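The Week the Arm Stopped Letting Go

I promised in the last newsletter that I'd write up what happened with the sorting arm, and Bonifacio Casado has reminded me twice, so okay, I'm writing it up!

Quick version for those of you at the Rudcombe site who only heard the beeping: the gripper on Jitska (our tabletop arm, for the new folks) started hanging on to blocks after it was told to release. It would set a block down, report "open," and then head off to the next pick with the thing still in its fingers. You can guess how that goes when there are other blocks close by. One got dragged clear across the board before I hit the stop, and I was slow, I admit it.

We blamed the software first, because we always do. Bonifacio went through the logs from 200 cycles and found 12 bad releases, all of them reported as good. That's the part that bothered me – a gripper that jams is a nuisance, but a gripper that jams and says everything is fine can hurt somebody who reaches in to tidy up. I had reached in to tidy up plenty of times since March, so I wasn't feeling very smart.

The cause was a position sensor that had worked itself loose inside the housing. It was reading the motor and had no idea what the fingers were doing.

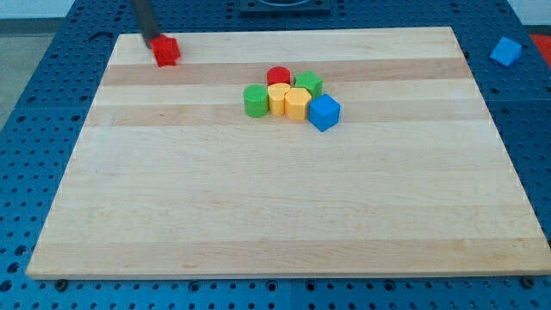 We've swapped in the spare from the Grurkdale kit and added a check, so now the arm pauses after every release and compares finger position with motor current before it moves again. It costs us a little speed and I don't care one bit. Cycle 218 was the first one with the new check running, if you're looking at the shared log and wondering where the timing changes.

Until the Dumitrescu folks send us a proper bracket, please keep your hands out of the work area unless the arm is powered down. Paused doesn't count! If you see it carry a block anywhere after a release, hit the stop and write down the cycle number for me or Bonifacio.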